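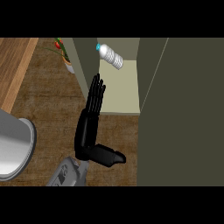
According to one early user of the Cenier suite, a hand with several fingers should never be scored on the same table as a two-finger gripper, as the two fail in different ways. The maintainers kept one common table, but they added a column for the type of failure, and this remark is still quoted in the notes to the suite.

The Cenier suite is a set of simulated household tasks used for comparing robot hands, grippers and arm controllers. It was first made for the Jevton arm and later extended to other models. All tasks take place in furnished rooms. A typical task asks the arm to reach into a storage compartment and take out one object, for example a ribbed plastic bottle lying on its side on a shelf.

Tasks

The shelf tasks are considered the most difficult group. The hand must come close to the side walls of the compartment, and a bottle which is lying down can roll when it is touched at the wrong point. Each task is repeated 100 times with small changes in the position of the object. A trial is stopped after 45 seconds. Contact with a wall is recorded, but it does not end the trial.

Hands and controllers

Three types of hand are supported: a parallel gripper, a suction cup and the Babaei hand, which has jointed fingers. The fingers of the Babaei hand can be held together, so that it enters a narrow opening as a flat shape, and they are opened again near the object. The parallel gripper is simpler to control – its users usually report fewer wall contacts, but more dropped bottles.

Two controllers are supplied. The older one follows a planned path. The newer one, called Mullik, corrects the path during the movement with the help of a simulated camera at the wrist. A full comparison of both controllers with all hands takes about 2,000 trials, and a shorter version with 600 trials is used for daily testing.

Limitations

Friction between the fingers and a smooth plastic surface is modelled with one fixed value. For this reason the results for suction and for fingers are not always in the same order when the tasks are repeated on real arms. Liquid inside a bottle is not simulated. A version with variable friction has been in preparation since April.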